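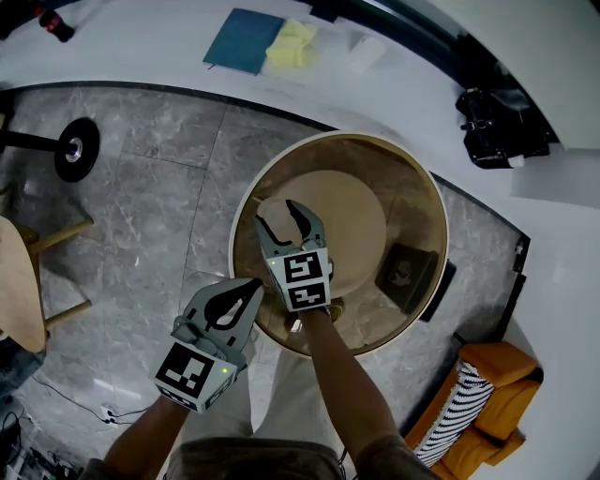 Why Does Wood Have Rings and Stripes?

Find something wooden near you. A door, a chair, a pencil, the handle of a paintbrush. Now look really closely. See those thin lines running along it, sometimes straight and sometimes wiggly? Those lines are called grain, and they are a kind of diary! A tree wrote it, one year at a time, while it was busy growing.

How a tree gets fatter

Trees grow up, of course, but they also grow out. Just under the bark is a very thin layer with a very long name: the cambium (say it KAM-bee-um). The cambium makes new wood on its inside and helps make new bark on its outside. It's thin as paper, and it goes all the way around the trunk like a sleeve.

In spring there is usually plenty of water and the tree grows fast. The wood it makes then is often pale, with lots of room for water to travel up to the leaves. Later in summer the tree slows down and makes wood that is tighter and darker. In winter, in cold places, it stops and rests. Then spring comes and off it goes again!

One pale band plus one dark band makes one ring, and one ring is usually one year. So if you look at a stump with 80 rings, you are looking at a tree that was probably alive when your great-grandparents were children.

Fat rings, skinny rings

Rings aren't all the same size, and this is the part I love. A wide ring often means a good year with lots of rain and sunshine. A skinny ring can mean a dry year, or a year when hungry caterpillars ate the leaves, or a time when bigger trees were hogging the light. Sometimes you can even find a dark scar where a fire burned the trunk and the tree slowly grew new wood over it.

Scientists who study tree rings are called dendrochronologists. (Try it slowly: DEN-dro-kruh-NOL-uh-jists. Now try it fast. Good luck!) They don't have to cut a tree down to read it, either. They use a hollow drill to take out a skinny stick of wood, about as thick as a drinking straw, and they count the rings on that.

From rings to stripes

So if trees have rings, why does a board have stripes?

Think of a roll of wrapping paper. From the end, you see circles going around and around. If you could slice the whole roll down its length, you'd see the edges of all those layers as long, straight lines. A tree trunk works the same way. Cut across it and you get rings. Cut along it and you get stripes. And if the saw goes through near the outside of the log, you get big swoopy arches that look like mountains or flames. Woodworkers call those cathedrals!

Knots are those dark round spots you sometimes find in a board. Each one is the place where a branch started, with the trunk growing thicker around it year after year.

Odette Coste makes furniture in her workshop in Gitley, and she reads the grain before she picks up any tool. "Wood is like a cat," she told us. "Stroke it the right way and it's smooth. Go the wrong way and it gets upset!" If she planes a board against the grain, little bits tear out and leave a rough patch.

Try it: make your own tree

You will need modeling clay in 2 colors, one light and one dark, and a piece of strong thread.

Roll some light clay into a fat little worm. That's the middle of your trunk. Flatten a piece of dark clay and wrap it around the worm. Now wrap a light layer around that, then a dark one, and keep going until your trunk is as thick as a banana. Make some layers thick and some thin, and decide what kind of year each one was.

Ask a grown-up to help you pull the thread through the clay. Go straight across first and count your rings. Then take one of the pieces and slice it the long way. Stripes!

Words to know

Bark: the outside covering that protects a tree.
Cambium: the thin layer where new wood is made.
Grain: the pattern of lines you see in wood.
Knot: a mark left in wood by a branch.
Sapwood: the younger wood that carries water up the trunk.
Heartwood: the older wood in the middle, often darker, that helps hold the tree up.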